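Samedi, 6 h 25

Nuit fraîche, hygromètre de la cave à 44 % au réveil. C'est trop bas pour les panneaux encollés la semaine dernière, je rouvre le bac d'eau et je relèverai ce soir. La colle de peau préparée jeudi tient encore au bain-marie mais elle sent déjà. J'en referai une petite quantité demain, plus concentrée, avec un trempage d'une nuit complète.

Repris le problème de l'ocre rouge. Le lot livré par Dvořáček est plus fin que le précédent et boit davantage d'huile. Sur la planchette d'essai, à charge égale, la pâte file sous la brosse et laisse un film brillant par endroits, mat ailleurs. J'ai noté trois causes possibles : broyage insuffisant, huile trop jeune, fond irrégulièrement absorbant. La troisième me paraît la plus sérieuse, les zones mates suivent le bois de printemps. Passé une couche d'impression maigre sur la moitié gauche seulement, pour comparer.

9 h. Appel de Perla Zamudio au sujet des volets de Gesau. Elle veut un rouge franc, tirant sur l'orange, avec le veinage apparent. J'ai expliqué qu'un rouge couvrant et un veinage lisible se contrarient : il faut soit une lasure, soit une couche opaque sur un bois brossé assez profond pour que le relief subsiste. Elle penche pour le brossage. Brosse laiton, dans le fil, deux passes, dépoussiérage à sec. Pas d'eau, le grain remonterait de travers.

Boris Tichý est passé reprendre ses serre-joints. Il en manquait un, retrouvé sous l'établi. Il conteste mon temps de séchage : 5 jours entre les couches lui semblent excessifs avec un siccatif. Je maintiens. Le siccatif durcit la surface et enferme le reste, et sur des rainures ce reste se rassemble au fond, où il ride. Il a vu les rides de la porte de Brornel et n'a plus insisté — il a tout de même emporté mon exemplaire du manuel de Hrubý.

14 h. Calcul pour Gesau. 2 couches opaques après impression, plus une finition à l'huile cuite. Je compte 25 grammes de pigment pour chaque essai, pesés et non dosés à la cuillère. Commander chez Wurkemis le blanc pour les huisseries claires, et un vert foncé pour les ferrures si Perla confirme. Écrire aussi à Eleni Janevski, qui a gardé la recette de l'huile cuite de son atelier et devait me donner la température de départ.

Point faible de la journée : les rainures. Au pinceau plat, la peinture s'accumule sur l'arête basse et forme un bourrelet. Il faut commencer par le fond de rainure avec une brosse à rechampir presque sèche, puis tirer les plats dans la foulée, toujours vers l'extérieur. Refait deux fois, la seconde est acceptable.

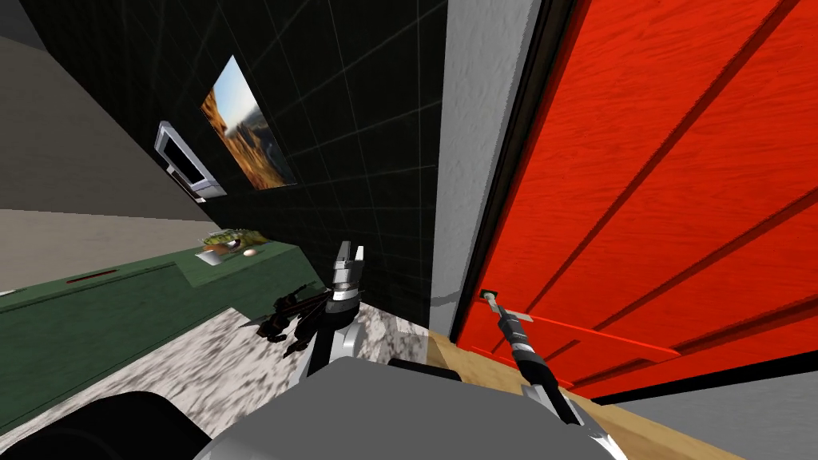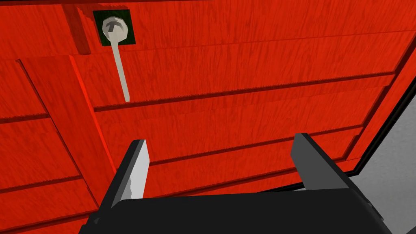
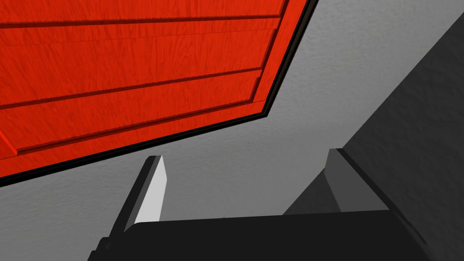 Rouge, veinage et rainures sur les trois vues.

Question qui me reste ce soir : faut-il poncer entre l'impression et la première couche opaque ?

Un égrenage léger au papier fin usé suffit, dans le sens du fil, une fois l'impression sèche à cœur. Un ponçage franc remettrait le bois à nu sur les arêtes et ferait revenir les zones mates.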